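The Cabinet in 28

Rostyslav Prokopenko had the key to the office on a loop of string, and the string had a paper tag that said 28 in ballpoint. The elevator was out. He took the stairs with two folded cartons under one arm and a roll of tape around his wrist like a bracelet.

He had worked for Ellum for seven years, all of it on the ground floor, in shipping. He had been up to this room perhaps a dozen times. Mrs. Hauksdóttir used to call down when she wanted something signed, and he would go up and stand on the carpet while she looked for her glasses. Now she had retired to her sister's place at Dollholm, and the lease was up at the end of September, and someone had to empty the room.

The desk had gone on Wednesday. So had the chairs. You could see where the desk had been by the four dents in the carpet. He put the cartons down and pulled the blinds up and opened the window as far as it would go, which was the width of a hand.

His list was written on the back of a packing slip. Blinds stay. Phone stays. Cabinet, empty and leave door open. He had asked the manager why the door had to be left open and the manager said the landlord wanted to look inside without having to touch anything.

He built the first carton and taped the bottom twice. Then he opened the cabinet.

It was fuller than he had expected. There were order books going back to before his time, held together with rubber bands that broke when he touched them. There was a bag of pen caps. There was a catalog from Cloltetti, the company that had supplied the drawer pulls until it closed, and in the catalog someone had circled a brass pull on almost every page and then crossed each one out. He read a few of the prices. He put the catalog in the carton.

The order books went in flat, spines to the outside. He knew how to pack a carton. A carton of paper should not be filled to the top, and people always filled them to the top, and then they called him to carry them. He stopped when there was a gap he could lay his hand in, closed the flaps, and wrote ELLUM PAPER on two sides.

The second carton took the rest of the books and a stapler, a tin of thumbtacks, a desk calendar, and a pair of women's indoor shoes, gray, size small. He thought about the shoes for a while. He wrapped them in a page of the calendar and put them on top where they wouldn't be crushed.

The blue box was last. It had been at the back, behind the shoes. He brought it forward into the light and left it sitting there with his fingers on the lid. 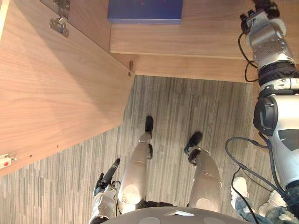 He knew the box. She had kept it on the corner of the desk the winter the heating failed, when everybody worked in coats. She had told him to take one, and he had lifted the lid expecting chocolate, and it was full of keys. She meant that he should take the key to the side gate, so he could get in early and start the van. He had taken it, and he still had it at home in a dish, although the side gate had been replaced and the key fit nothing.

He opened the lid now. The keys were gone. Inside were receipts, folded small, and an envelope with 3,500 written on the front and underlined.

The envelope was not sealed. He sat down on the carpet with his back against the wall and looked in. It held no money. It held a sheet of lined paper with a column of names and a column of amounts, and the names were people he knew. Some of them had left and one had died. Beside each amount was a small check mark. The dates ran over several years, and the total at the bottom was the number on the front.

He found himself a little more than halfway down. R. Prokopenko, 266.

It took him a minute. It was the spring his car had needed a new radiator and he had asked the office for an advance, and she had counted it out and said he could pay it back out of his wages whenever it suited him. He had paid it back in four parts. He had thought it came from the company. He looked at the other names and thought that probably they had all thought so too.

He folded the sheet and put it back the way it had been.

Down in the street a truck was backing up and somebody was shouting directions to it. It was ten to four. He had told the manager he would be finished by three. He got to his feet, and his knee made its sound, and he went back to the cabinet and wiped the shelves with a damp cloth, working from the top down and moving the box out of the way with his other hand. One of the screws in the top hinge was loose. He tightened it with a coin from his pocket. The lease didn't say anything about hinges, but he didn't like to leave it.

He carried the first carton down, then the second. They went into the van beside a roll of bubble wrap. The manager came out and asked if that was everything, and he said there was one small thing left and went back up.

He put the receipts in order by date, as well as he could read them, and laid the envelope on top. He closed the lid and ran tape around the box once, not tightly, so it would come off without marking the blue. On the tag from the key he crossed out the 28 and wrote her name, and under it Dollholm. He didn't know the street. The manager would have it, for the pension letters.

He shut the window. He left the cabinet door open, as the list said, and locked the room, and went down the stairs with the key in his pocket on its bare string.

"What's that?" the manager said.

"It's hers," Prokopenko said. "I'll drive it over on Saturday."

"You could mail it."

"I could," he said, and put it on the front seat.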